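1/ Finally pulling the old Grevham tower apart tonight and I'm having the best time!! Thread for anyone else who can't leave old desktops alone.

2/ Bought it second-hand back in May for 77 bucks. It's done nothing but hold up my Nishad printer ever since (sorry, Grevham).

3/ The drives in these old cases sit in little carriers with coloured plastic ends. I love them. You can get the drive out with your fingers and there's no hunting for that one screw that rolled under the couch.

4/ It's a 500 GB drive and I'm told there are 1,636 family photos on it. Copying the lot over to my Prendico box before I try anything silly.

5/ My favourite bit is the grey sheet-metal brackets. All those slots and folded tabs! Somebody sat down and worked out every one of those bends.

6/ Got my workspace sorted too, cuppa within reach but well away from the bits. Learnt that one the hard way.

7/ Next up is a clean of the case, then I'll see if it'll boot off a spare SSD. Colour me excited!

Filed under: Tinkering, Old PCs, Home Office

© Flerer 2021 | Contact | Back to top 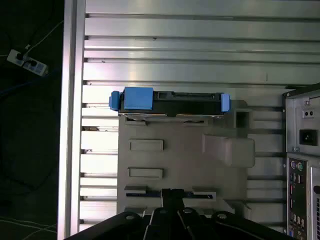
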